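Sena Owusu
@senaowusu · 10 February 2019

1/8
Right, Sunday thread about PLATES. I've finally got round to sorting the table in the kitchen and I'm so pleased with it that you're all going to hear about it.

2/8
The plates first. Cream, nice wide rim with ridges running round it, and little dark speckles all over. I'd been after some like this since December and kept talking myself out of it. They go with everything! Beans on toast looks like a proper dinner.

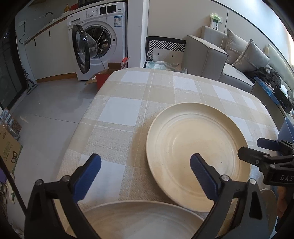

3/8
I bought 4 to start with, from Lammers, the shop on the corner by the bus station. Junhao Bai put me on to it and I owe him a roast for that. I went in for a washing-up brush and was in there 74 minutes (my parking ticket says so).

4/8
Then the tablecloth. Beige and white plaid, big squares, quite a woven feel to it. I nearly got plain white and I'm so glad I didn't – I eat a lot of curry. It softens the whole room, and you need that when your washing machine lives in the kitchen.

5/8
Speaking of which, washer door stays open between loads in this house. My nan swore by it and the drum never gets that musty smell. Yes, you can see it from the table. No, I don't mind one bit.

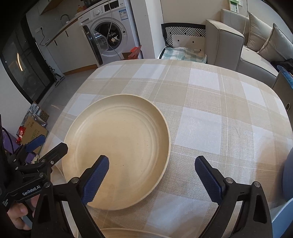 6/8
Things people have already asked me:
Do they stack? Yes, really neatly, the rims sit well together.
Do they scratch? Not so far, but ask me again in the summer.
Are they heavy? A bit – I like that, they feel like they'll stay put.

7/8
Next job is bowls. I can't decide between matching cream ones or something darker, maybe a deep green. Junhao says green. My sister says I've got enough bowls. She's wrong, but she's coming for lunch so I'm being polite.

8/8
If you've got speckled plates and found bowls you love with them, please send me photos! I'll look at every single one. Off to peel potatoes now.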